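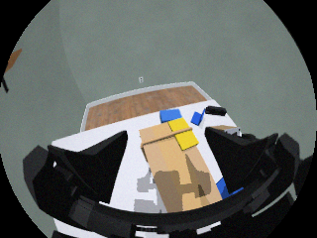
Wrist view in Skaltov: Fang gripper open over the cardboard box, blue block past the far end.

Skaltov 2 with the Fang gripper model: review

June
By Siu-fong Cheung

Skaltov is a desktop simulator for small arms and grippers. Version 2 costs $115 for a home license, and the Fang gripper model is included. I bought it to work out grasp approaches for a Fang I am assembling on a bench at Wultcombe, the shared workshop where I rent a shelf and half a table. The gripper parts arrived well before the motor drivers did, so the simulator got more hours than it would have otherwise.

Setup

The installer ran cleanly. The first launch compiles shaders and took 19 minutes on my machine, with no progress bar. Later launches are quick. Arm geometry is read from a plain text file, and mine loaded after I fixed one joint limit given in degrees where radians were wanted. The error message named the correct line.

The wrist camera is set up in its own panel. You enter a mounting offset, a tilt and a lens model. I used the wide lens with the circular mask turned on, which matches the lens I plan to fit. The mask has no smoothing and its edge is slightly jagged. I feed the output to a detector that crops well inside the circle, so this costs me nothing.

The supplied tabletop room

The package ships with one furnished room: white table, plain walls, a set of blocks and cardboard boxes. Objects can be moved, turned or swapped from a list. Table height is a single number. Wall color is buried two menus down.

Wide-lens distortion is handled well. Straight edges bow as they should, and when I compared a rendered checkerboard with a printed one, the correction values carried over with only small changes. The table edge is the easiest place to judge this by eye. It curves strongly on the left in the view below, and the strip of wood at upper right bends with it.

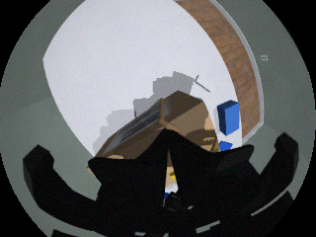
Shadows

Shadows are the weak part of the renderer. The outlines come out stepped and blocky, and on a white table they are hard to miss. The shadow beside the box in the wrist view has bumps along its upper edge that follow nothing on the box. Raising the shadow setting from medium to high softened them a little and halved the frame rate.

For planning a grasp by hand this is harmless. For training a detector it needs care. My first model put box corners on shadow steps often enough to be useless. I randomized the light direction over 300 renders and retrained, and the false corners mostly went away. A soft-shadow option should be in a product at this price.

Contact and grasping

Finger contact is stable on blocks. The gripper closes, the force readout rises and settles, and the block stays put during a slow lift. Fast lifts make it creep along the finger pads. Lowering the time step fixes that and slows everything else.

Boxes are rigid bodies. Real cardboard gives under the fingers, and there is no setting for it. I worked around this by capping grip force in the controller, well under the motor's rating. The cap will have to be tuned again on the bench.

Collision shapes for the Fang are coarse around the palm. Approaches that pass low over an object are rejected while there is still clearance to spare. The shape file can be edited, and trimming two of the hulls brought the usable approach angles back. Keep a copy of the original, as the updater overwrites it. 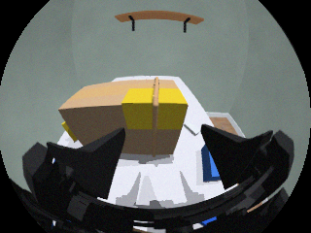 Yellow section toward the camera, wall shelf in view behind.

Color under shade is done better than I expected. Yellow on a lit face and yellow on a shaded face differ enough that a simple threshold fails, the same way it does with a real camera. I ended up using a wider hue band and ignoring brightness.

Compared with Storness

I used Storness for a year. It is cheaper and has better shadows, but its wide-lens model is a filter applied after rendering, and resolution drops toward the rim. For a fixed overhead camera I would stay with Storness. For a camera on the wrist, Skaltov is the one to get.

Good: lens model, text config, clear errors
Bad: stepped shadows, rigid cardboard, updater overwrites edited files

3 comments

gantry_pete
Does the mask setting carry over to the depth output?

Siu-fong Cheung
No. Depth comes out unmasked and you have to apply the circle yourself.

mlow
Same hull problem here. I set mine to read-only before updating and it was left alone.

Search this site
Enter keywords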